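Robots at Work: The Kitchen Crew
A Sesell workplace explainer for curious kids

What do grown-ups do all day? Lots of it is tidying! Getting things out, putting things back, hunting for the thing that got put back wrong. At Flanero they run staff kitchens for big offices, and a robot now does part of that.

First thing to know – it's not a metal person. No legs, no face. Orine, the robot, is an arm. On the end are two fingers, and the fingers are called a gripper. Open, shut, open, shut. That's it, really.

Small stuff is hard for a gripper. Thin, see-through things are worst, becuase a camera can find it tricky to tell where the edges are. So the fingers have to come down one on each side.

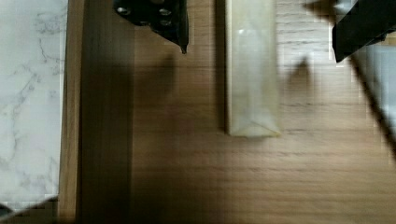

Why is a kitchen so hard?

Car factories have had robots for ages. In a factory the same part turns up in the same place every time. Easy-peasy. A kitchen is a muddle. Somebody moves the toaster. Somebody leaves a towel out. There's cereal, a jar, a chopping board, kitchen roll, and a drawer left open with what looks like a knife in it. You can look at a worktop like that and know what everything is in a second. You've had years of practice! A robot has to be taught it. 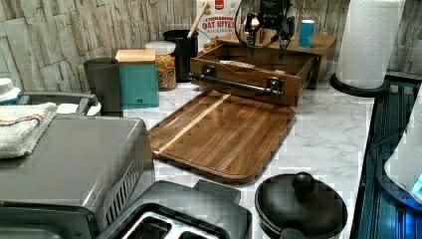
So who teaches it?

The people who work there. The kitchen team at Flanero started with 4 jobs for Orine, and all of them were boring ones. One person picked the jobs. Another shows the arm what to do, over and over and over. It took 90 tries before the "small things in the drawer" job was good enough to use. That's a lot of tries. Could you do it without getting grumpy?

Pinching is the clever bit. Too hard and you squash it. Too soft and it's on the floor.

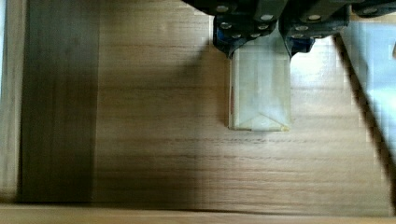 Got it! Held at the top, between two fingers.

Did anyone lose their job?

Good question, and an important one. Sometimes when machines arrive there is less work for people. It has happened lots in history and it isn't fair to pretend it doesn't. At Flanero the same team is still there, but their day has changed. They used to spend 55 minutes every afternoon on putting away. Now it's more cooking, more talking to the people who come in for lunch, and a new job too – checking on Orine.

Not everybody loved it at first. Some of the team thought it was slow (it is slow). Some didn't like being near a moving arm, so now theres a rule that you stop the robot before you reach in.

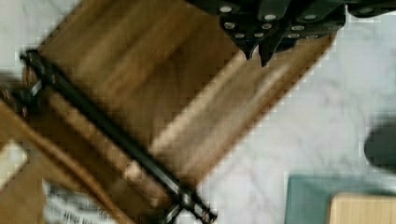 Handles and drawers need checking as well. If a drawer gets swapped for a new one, the arm might need teaching again, and a person has to notice that. Robots don't get bored or tired, but they don't wonder about things either. You do.

Try it yourself: use only your thumb and one finger, and put 3 small things away in a drawer. No other fingers allowed! Now try it with one eye shut.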